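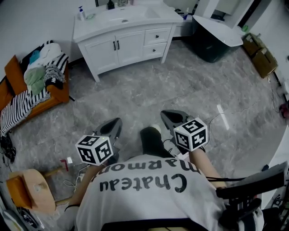
Calamia House, Gallery 3: Hall Bathroom

Calamia is a single-story house of 1,596 square feet on the east side of Endmont. The galleries on this site record the house room by room, with the products used and the upkeep each one needs. Gallery 3 covers the hall bathroom, which serves two bedrooms and is also the guest bathroom. The layout was kept as it was. Supply and drain lines stayed in their original positions, and the work was limited to the floor, the vanity, the lighting and the paint.

Vanity and floor, hall bathroom
White vanity with two doors and two drawers, set against the wall on a gray marble-patterned floor. Brusisley cabinet, Aguiar flooring.

Room notes

Cabinet
The Brusisley unit came assembled, with the doors hung and the drawers on their slides. It was fixed through the back rail into studs at both ends. The wall was out of plumb, so the cabinet was shimmed before the screws were tightened and the gap was closed with paintable caulk. The drawers are on the right as you face the unit. A version with the drawers on the left is sold, but it would have put them behind the swing of the bathroom door.

Door and drawer hardware
The doors have dark vertical handles and the drawers have small dark knobs. Both were supplied with the cabinet. The handle screws were found to be slightly loose on delivery and were tightened before use. They should be checked again at the first yearly service. Do not use a power driver on them.

Sink and countertop
The basin is wide and shallow and is part of the same order as the top. A shallow basin leaves more room for the trap and for storage behind the doors. It also splashes more at full flow, and the shutoff valves were set partly closed for that reason. The countertop has a gloss finish. Clean it with dish soap and a soft cloth. Powder cleansers will dull the gloss and the dull patch cannot be polished out.

Faucet
Bought separately for 113 dollars, including the supply lines. The drain assembly that came with it did not fit the basin opening and was returned. A replacement was bought at the counter in Endmont. The joint under the basin was tested with paper towel overnight before the cabinet was loaded.

Floor
The Aguiar flooring runs under the vanity to the wall. Laying it first took more material but means the cabinet can be replaced later without patching. The gray pattern was picked to match the hall floor outside the door, which was laid earlier from a different batch. The two were compared in daylight and under the ceiling light. The match is close but not exact, and a metal strip marks the change at the doorway.

Marks from shoes come off with a damp mop. Steam mops are not approved by the installer for this room. Rubber-backed mats should be lifted once a week, as the backing can leave a stain on a light floor.

Storage
The space behind the doors holds cleaning supplies and spare paper. The top drawer is used for items needed daily and the lower one for towels, folded in thirds. Nothing heavy is kept in the lower drawer. The slides are rated for 99 pounds, but the drawer bottom is thinner than that figure suggests and it will bow.

Paint and sealing
Walls were given two coats of satin finish in a bathroom grade. The silicone line at the back of the countertop was put down after the second coat had cured. It is the first thing to replace when it darkens. Cut it out in full; new silicone does not bond to old.

Work order
Floor first, then cabinet, top, faucet and drain, paint, silicone. The water was off to this room only, through the branch valve in the hall closet. Work began in February and stopped for a short time while the replacement drain was on order.

Still to do
Soft-close dampers for the doors. Label for the branch valve. A second towel hook behind the door, at a height that clears the light switch.

More from Calamia
Gallery 1: Entry and Hall
Gallery 2: Kitchen
Gallery 4: Laundry Closet
Product list and paint colors
Back to all rooms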